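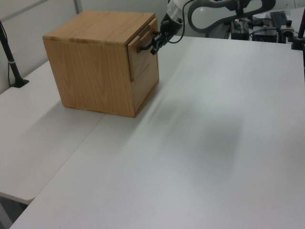 Ataahua Ngata

April 2024

Opening a drawer has become a standard test in robot learning, and it deserves to be. The task is cheap to set up and easy to understand. It asks a machine to find a handle, close its fingers on it, and pull in a direction that the furniture decides. A policy that cannot do this has no business in a kitchen or a clinic. The difficulty lies in what our field has come to accept as proof that a policy can do it.

The usual practice is well known to reviewers. A group collects demonstrations, trains a policy, runs a set of trials, and reports the share that succeeded. The cabinet is the same one used in the demonstrations. The table is the same table. The person who decides whether a trial counts as a success is often the person who trained the model. Each of these choices can be defended alone. Taken together they produce a number that says little to anyone outside the room.

Our own laboratory at Utenley has contributed to this problem, and I would prefer to discuss our figures before those of others. In September we completed an evaluation of a policy we call Arura, trained on 780 demonstrations of drawer opening. Over 200 trials it succeeded 154 times. We were pleased with that result and prepared to submit it.

My colleague Pylyp Tkachenko then asked what had been held fixed. The answer took most of an afternoon to write down. The cabinet had been returned to taped marks between trials. The arm had started from one pose. An operator had been allowed to restart a trial if the first motion "looked wrong," and the restarts had not been logged. We could not say how many there were. The figure of 154 was correct as arithmetic, but we could no longer explain what it measured.

We did not submit the paper. Instead we wrote a protocol, now called Mota, and have asked every project in the laboratory to follow it since. Its rules are few. Starting positions are drawn before the session and kept in a file. Every trial that begins is counted, including those stopped by hand. Success is judged from the recording by 2 people who did not train the policy, and their disagreements are reported with the result. Failures are sorted by stage: reaching, grasping, pulling, and release.

The last rule has changed our work the most. A single success rate treats a gripper that never found the handle as equal to one that held it firmly and pulled at the wrong angle. These are different faults with different remedies. Under the old practice we would have answered both by collecting more demonstrations. A table of failures by stage costs a few extra hours and tells a student what to work on next week.

Objections have been raised, and some have merit. Small groups have limited robot time - a point made to us by the team behind Vumar, who share one arm among several projects. Independent judging takes people away from other duties. Strict counting will also lower published numbers, and a group that adopts it early will look weaker beside one that does not. I do not think this last cost can be wished away. It falls mainly on students, whose careers depend on the comparison.

For that reason the burden should rest with conferences and journals. A required page listing what was fixed, what was varied, who judged, and how many trials were begun would place all authors under the same conditions. It would not require new equipment. Reviewers, for their part, should stop treating a modest rate under open conditions as inferior to a high rate under closed ones.

We intend to run Arura again under the new rules and to publish the outcome in full, with the starting positions and the judges' disagreements attached. I expect the rate to be lower.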